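Die Füchsin aus Bronze 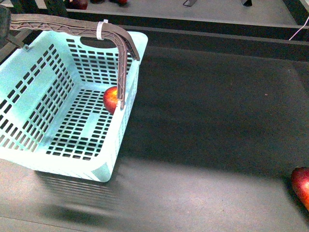 »Wie lange dauert es, bis der Guss fertig ist?«, fragte Wiesława Zawadzka.

»Zwölf Wochen, mit Patina«, sagte Lorne Tremblay am Telefon. »Die Gießerei macht im Juli zu, rechnen Sie das bitte dazu.«

Sie schrieb es auf die Rückseite des Katalogs. Die Füchsin stand darin auf Seite 10, liegend, die Schnauze auf den Pfoten, 600 Euro ohne Sockel. Ihre Schwester Lucyna hatte im Garten eine Stelle dafür freigehalten, neben der Regentonne.

»Gibt es sie auch sitzend?«

»Sitzend ist sie von Frau Abeysekara. Die kostet mehr und ist schwerer.«

Wiesława blätterte vor. Die sitzende Füchsin sah zur Seite, als hätte jemand das Gartentor geöffnet. Lucyna hätte die liegende genommen. Lucyna nahm immer das, was auf der ersten Seite stand, die sie aufschlug.

»Dann die sitzende«, sagte sie. »Und die Rechnung bitte an mich.«

Tremblay fragte nach der Adresse. Sie gab ihm die ihrer Schwester, buchstabierte die Straße zweimal und legte auf.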